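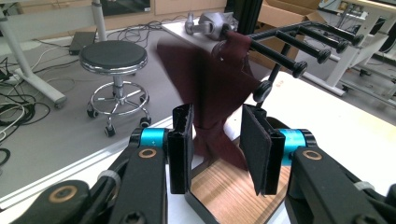 Section 4: First run and daily drying
10 comments

Now the fun part! Your Norkix dehumidifier is unpacked, the tank is seated and the filter is clipped in, so it's time to pull some water out of the air. The first run takes patience, but the first full tank is a real thrill (and a bit of a shock, if you've been living with a damp laundry room for years).

1. Stand the unit upright on a level floor and leave it alone for two hours before you plug it in. This lets the oil in the compressor settle.
2. Plug it straight into the wall outlet.
3. Close the windows and the door to the room.
4. Press POWER, then hold MODE until the drop symbol stays lit.
5. Set the fan to HIGH and let it run for over 10 hours. Overnight is perfect.
6. Empty the tank in the morning, slide it back until it clicks, and switch to AUTO.

CAUTION: Never run the unit on its side or tip it to drain the tank. If it has fallen over, switch it off and go back to step 1.

NOTE: A low gurgle after shutdown is normal. A rattle usually means the tank isn't all the way in.
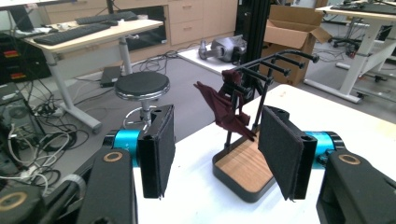

LAUNDRY mode is the one we get most excited about, and it works best when air can reach both sides of the fabric. Big items go on the line with a gap between them. Small stuff is where people lose time. A cloth left crumpled over the top of a rack, like the maroon one on this little stand, has folds that the air can't get into. Pull it out flat over one of the rods instead and you'll get so much more from the same cycle! Keep everything four inches clear of the air outlet, and don't drape anything over the unit itself.

To start a laundry cycle:

1. Turn the louver toward the clothes.
2. Press LAUNDRY and pick a time with the arrow keys.
3. Turn thick items over halfway through – towels and jeans love this.

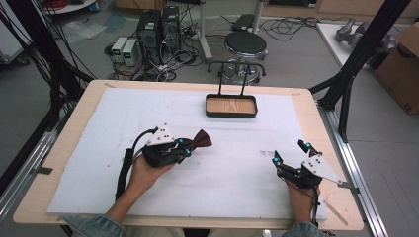 Mine kept shutting off halfway through the night, one comment on the earlier version of this guide read, and the float in the tank was stuck under its clip. Great catch, and well worth checking on yours. Lift the tank out, push the float down with a finger and let go. It should bob freely. If it doesn't, rinse it in warm water and try again.

If you're using the Hattori drain hose, take out the rubber plug first and keep the hose running downhill all the way to the drain. Store the plug somewhere safe – you'll want it back when you return to using the tank.

Filter cleaning is covered in Section 5.

4 shares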